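Things I have agreed to store for other people

There is a particular tone of voice people use when they want to leave something at your house. It goes up at the end and contains the word "just". Could we just pop it in your spare room. It would just be until June. I have been hearing that tone for years, and I have yet to come up with anything better in reply than "yes, of course, bring it round".

I should explain that we have a spare room. It is the worst thing about the house. When we were looking at places in Closinmont the agent described it as "a flexible third bedroom", and it has proved very flexible indeed, in that it will bend to accommodate anything belonging to anyone except us. I had plans for it. There was going to be a desk, and a lamp that came over the desk on a long arm, and I was going to sit under it and finally learn about the Hanseatic League. I got as far as buying the lamp.

The first arrival was my sister's exercise bike. She was between flats, and the bike was between uses, as it had been for most of its life. She has now been in the new flat long enough to repaint it twice. Whenever I bring up the bike she says there is a bit of an awkward corner in the hallway, and we both look at the floor for a while and then talk about Mum.

After the bike came the wine. A colleague from my Kirnedik days was moving abroad and had a case of something that had to lie flat in the dark and not be shaken. I felt quite honoured. For 6 months I tiptoed past it like a night nurse. Then he rang to say that his new place was very humid and I should drink it, and I did, and it tasted of pencils. I have wondered since whether I kept it wrong. I have never dared ask.

Then Ovidiu Căpraru, who lives two doors down and is otherwise a sensible man, asked if I could take his encyclopaedias. They are in Romanian and they were his grandfather's. He can't read them without sneezing and his wife has said it is them or her. I carried them round with him one Wednesday evening, in the rain, under a shower curtain. I am very fond of those encyclopaedias now. I don't read Romanian, but there is a fold-out plate of European owls that I visit fairly often, and of all the lodgers they are the quietest.

The trouble with being a person who says yes is that word gets about. A woman from the allotments, whom I know only as the one with the good leeks, stopped me outside the bakery to ask whether I was "the man with the room". I said I was. I now have her fish tank. No fish, thankfully, though there is a small ceramic diver at the bottom of it who seems disappointed in me.

I did once go and price up proper storage, to see what I was saving everybody. Bekance, out by the ring road, wanted £230 a month for something they called a Medium. I did the sums on the back of their leaflet and found that at those rates I was running quite a substantial business and had so far been paid in one jar of chutney. It was good chutney. The man at the desk asked what I wanted to keep there and I said that none of it was mine, and he gave me a look and started explaining their policy on that.

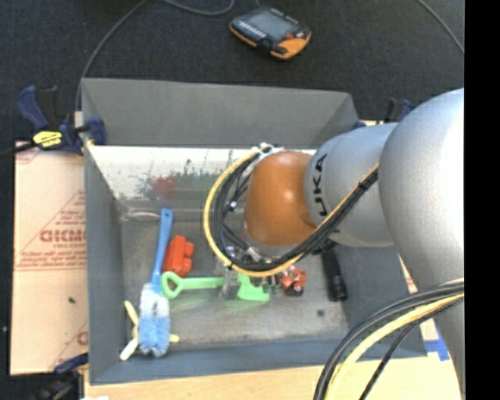

Toys and tools, sharing a bin.

My own possessions, meanwhile, live where they can. The Christmas decorations are under the bed. The suitcases are inside one another like Russian dolls, with the smallest one full of jumpers. The lamp is still in its box in the airing cupboard, on top of the towels, and has to be lifted down whenever anyone wants a bath. My wife, Marti, has been patient about all this, by which I mean she has begun to say "your tenants" in front of guests.

It was Marti who suggested the letter. A kind letter, she said, giving everybody a date. I wrote it at the kitchen table and thought it struck a good note, friendly but with a bit of steel in it. I read it to her and she said it sounded as if I was apologising for having walls. We took out the first paragraph, and then the second, and what was left was "Please could you collect your things by the end of June", which seemed brutal to me but which she said was how other people wrote all the time.

I sent it to everyone. My sister replied with a thumbs up, and I have learned to expect nothing from a thumbs up. The fish tank lady said could it just be July. Ovidiu came round in person, looking stricken, to say he quite understood, and would I like him to take them to the tip. I told him he would do no such thing. We had a glass of his plum brandy on the landing, next to the owls, and I heard myself say that they were no bother at all.

He asked, as he was leaving, if I had any space for a dinghy.

It's only an inflatable one. It comes on Saturday.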